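Board under the toy blocks keeps bowing
Otis Blackwood

My kid sorts shape blocks on a maple board I glued up from planks. It sits on a pegboard table, and after one April it has the posture of a potato chip. Cylinders now have opinions about where they stand.
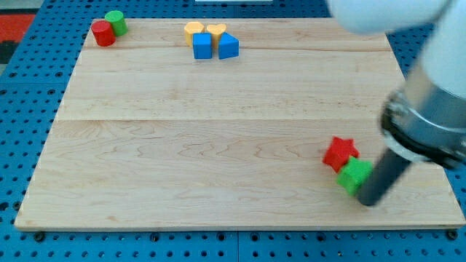

Should I put finish on both faces of the board?

Wendell Nakamura
Put the same number of coats on both. A bare underside takes on moisture faster than a sealed top, and the board cups. Sand to 200 first – 88 if you enjoy regret.

Zlatko Đorđević
Flip it over and wait. Mine took nearly 9 weeks.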